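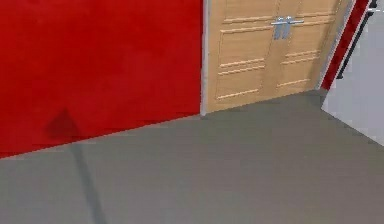
From: Anca Radu
To: Momwood Residents list
Date: May 10, 2024
Subject: Re: Re: What colour is the hall, please

On the paint question, someone wrote:

> Could we all agree on a shade before August? The last vote
> had 39 replies and I think most of them were about parking.
> I'd be happy with anything calm. My sister has a lovely
> grey-green in her dining room and people do remark on it.

I have been back through the replies. Eleven were about parking, two were about the bins and one was a recipe for lentils, which I have since made and can recommend. The rest did mention paint, though several only to say they were against it.

For what it's worth, I'd keep a strong colour. We had calm in the old hall at Sovik and it was like holding a meeting inside a mushroom. People nodded off during the accounts - good accounts, too, with a surplus of 153 pounds.

Zultero have quoted 197 for the paint, or 173 if we take a colour someone else ordered and then went off. They won't say which colour until we've paid. I admire the nerve of it but would rather not.

As for the grey-green, I have seen that dining room. I remarked on it myself, so I suppose that counts.

Could anyone with a tall ladder write to me directly and not to the whole list? Replies about parking to Lo, who has a folder.

Anca

Filed under: Halls, Walls & Grumbles
Contact the list owner | © Momwood Residents | Back to top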